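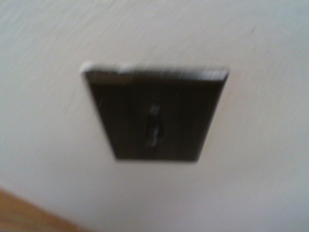 Our task for this term was chosen by Hamish Sutcliffe, and when he wrote it on the board, several people laughed: turn off a light. A person does it in the dark with full hands. For a robot arm it has given our student group at Vurnby more trouble than all the boxes and bottles we moved before.

I joined the group in May, so I am still the newest one, and English is not the language I think in. Please forgive me if some words are a little strange. I want to write down what I learned before I forget it.

A toggle switch is very small. If the fingers come 4 millimeters too high, they pass over it, and if they come too low, they push against the plate and the arm stops itself for safety. Also, the wall does not move away like a cup does. With a cup you can be a bit wrong and the cup forgives you. I had never thought about this difference before.

The second difficulty is the color. A dark toggle on a dark plate gives the wrist camera very little to hold on to, and when the arm moves quickly, all the edges become soft. Odette Boyer wanted to put a piece of bright tape on the toggle. Clem Whitelaw was against it, and they discussed it for a long time. In the end we decided to do it without tape. I was on the side of Odette, but I accept it.
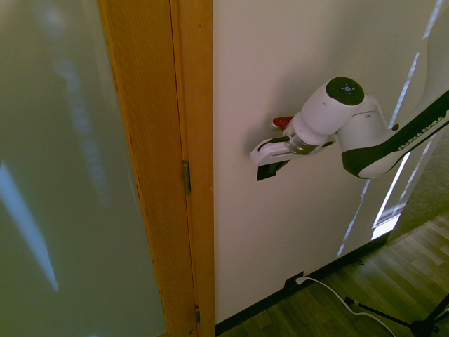 We keep the gripper closed and use it like one thick finger. Ivar Løken tried first with the gripper open, to take the toggle between the two pads, and it is a nice idea, but then the angle must be very exact. With the closed gripper we only need to arrive above or under the toggle and move in one direction. Clem says it is less elegant. I think a light does not care about this.

Until now we have recorded 259 attempts, where one of us guides the arm and the computer saves everything. My own first attempts were quite bad. I moved, stopped, corrected, and stopped again, and Hamish explained to me that the robot will learn also my stopping. So now I practice the movement some times in the air before I record. It helps me a lot.

The next step is to let the arm try 100 times alone, without our hands. We want to finish this before the visit of the students from Stolach on 17th July. I will write again when I have the numbers.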